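# Lavari cloth, yellow: a grudging review

April 14, 2020

I don't normally review cloths. A cloth is a cloth, and the ones I buy come in a bag from the market and get thrown out when they smell. But the Lavari all-purpose table cloth is sold on the Skistura site at a price that made me read it twice, and with enough claims on the packet to fill a leaflet, so I bought two and have been wiping things with them ever since.

The claims first. It "folds flat every time". It "leaves no trace on white surfaces". It is good for 80 washes. It "resists creasing", whatever that does for you when you're mopping up tea.

I'll take creasing, as it's the easiest one to check. Put it down on a table without fussing over it and look. 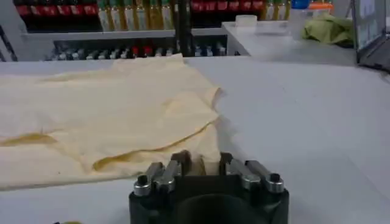 The yellow cloth on a white table, unsmoothed.

I'd call that creased. There are ridges running across it on the slant and the edge wanders about like a coastline. I don't mind, I've never ironed a cloth in my life, but don't print it on the packet. There's also a darker yellow line low down across the middle. It could be a crease or it could be a stain, and I can't tell you which from looking at it. That is my main grumble with the colour. Pale yellow shows every fold as a dark mark, so you're forever picking the thing up to see if it needs a wash. A plain grey one would spare you the bother.

Folding, then. It does fold flat if you do it on a table with both hands and press it down. It does not fold flat "every time", and the corners never quite meet. I measured one of mine and it was out of square by nearly 7 mm before it had been anywhere near a washing machine. Myfanwy Wynne, who bought hers in October and is far more patient than I am, reckons it settles down after a few hot washes. Mine has had 15 and is still crooked.

On to wiping, the thing most people will want it for. It's decent. It picks up water quickly and wrings out well, and it doesn't go slimy if you leave it over the tap. On our white worktop it left no fluff that I could find. Sticky stuff is another matter. Dried squash took three goes, and a ring of cola that had been there overnight simply moved about until I gave up and used a sponge. I tried the same ring with my old Bevan cloth, a cheaper and thinner one, and it was no better, so perhaps I'm expecting too much of cloth in general.

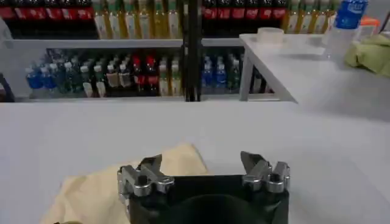
The question is whether you'd want it anywhere busier than a kitchen. Eyvindur Thorlacius keeps a few by the drinks counter at the Drevcombe farm shop and he's kinder about them than I am. He likes that they're big enough to cover a decent patch of table in one pass, and that a damp one can be dropped in a heap and picked up again without it clinging to itself. Fair enough. He also buys them in packs of 14, and they're a good deal cheaper that way, so he isn't paying what I paid.

As for the 80 washes, I can't say. I'm not going to pretend I've tested it, and I'd be wary of anyone who says they have. At 15 the hem is holding, the colour is a bit duller and one corner has started to curl.

**Good:** soaks up well, wrings out well, no fluff, generous size.

**Less good:** the price for singles, the crooked corners, the colour, nearly everything written on the packet.

Would I buy it again? In the big pack, split with a neighbour, yes – probably. One at a time from Skistura, no. If they bring it out in grey I'll have another look, and I'll be taking a ruler to the corners.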